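# Buenas prácticas para demostraciones manuales: limpieza de envases

Programa Stonlow, línea de manipulación bimanual. Galería de consulta del puesto de mesa.

La presente página reúne material gráfico y criterios de aplicación para la tarea de limpieza de envases con las dos manos, destinada al entrenamiento de políticas de manipulación. Complementa la norma interna Hurnstead, cuyo texto prevalece en caso de discrepancia.
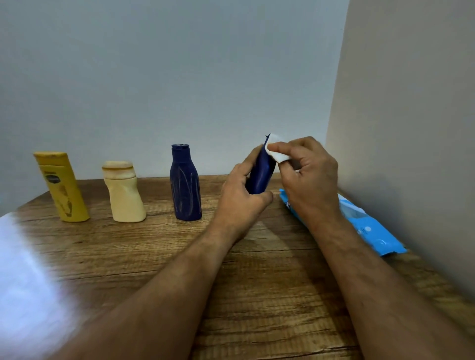
Mano izquierda en el cuerpo del envase; mano derecha en la zona del cuello.

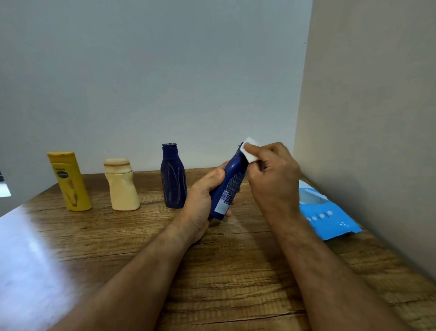
Los demás envases, en pie sobre la mesa; el paquete de toallitas, a la derecha.

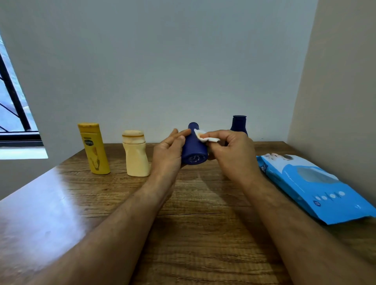 ## Preparación del puesto

Antes de iniciar una serie, la persona operadora comprobará que la superficie de trabajo contiene únicamente los envases previstos en la ficha y el material de limpieza. Los envases aún no tratados se mantendrán en pie y fuera de la trayectoria de los antebrazos. Se admiten variaciones de posición entre un episodio y otro; de hecho, la ficha exige al menos 3 disposiciones iniciales distintas por serie.

Los envases llegarán al puesto cerrados y vacíos. No se emplearán recipientes que hayan contenido productos corrosivos o inflamables, aunque hayan sido aclarados. Las deformaciones, manchas y marcas de uso no constituyen motivo de exclusión, siempre que figuren en el inventario de objetos con su código correspondiente.

## Ejecución

1. Tomar el envase con una sola mano y separarlo de la mesa antes del primer contacto con el material de limpieza.
2. Mantener un agarre estable. Si se precisa reorientar el envase, se interrumpirá el frotado hasta haber completado el cambio de agarre.
3. Frotar con pasadas continuas, sin ocultar la zona de contacto con el dorso de la mano durante periodos prolongados.
4. Tratar el cuello, los hombros, el cuerpo y la base. El orden es libre, pero se anotará en la hoja de serie.
5. Devolver el envase a la mesa en posición vertical y soltarlo por completo. El episodio concluye con ambas manos en reposo.

La duración recomendada de un episodio es de alrededor de 60 segundos. Los episodios más breves no se descartan automáticamente y pasan a revisión con la indicación «duración atípica».

## Iluminación y encuadre

Las superficies con acabado brillante devuelven la luz natural y pueden reducir el contraste en una parte de la mesa. La norma tolera estos reflejos cuando no afectan a las manos ni al objeto manipulado. No se corregirán en posproducción: el conjunto de datos Chevalier conserva las grabaciones sin ajuste de exposición, y la condición de luz se declara como metadato.

El encuadre incluirá las dos manos durante todo el episodio. La salida parcial de un objeto auxiliar se considera admisible.

## Protección de datos y marcas

No se grabarán rostros de personas presentes en la sala, pantallas encendidas ni documentos con datos personales. Los impresos comerciales de los envases y de sus accesorios se tratarán conforme al apartado 29 de la norma, que distingue entre uso interno y publicación. Toda salida de material hacia terceros requiere autorización escrita.

## Revisión y anotación

La primera entrega comprende 1880 episodios aceptados. Cada episodio se anota con las etiquetas «agarre», «elevación», «frotado», «reorientación» y «depósito». El cambio de etiqueta se fija en el primer fotograma en que se aprecia el contacto o su pérdida.

No se asignará la etiqueta «limpio» a partir de un fotograma aislado. El resultado se valora comparando el estado inicial y el final de la misma cara del envase, y en caso de duda se anotará «indeterminado».

Las discrepancias entre anotadores se remitirán a Trefor Nicholas, responsable de normalización en la sede de Polstead. Las observaciones a esta página se incorporarán a la revisión prevista para octubre.

Última actualización: 8 de diciembre de 2022.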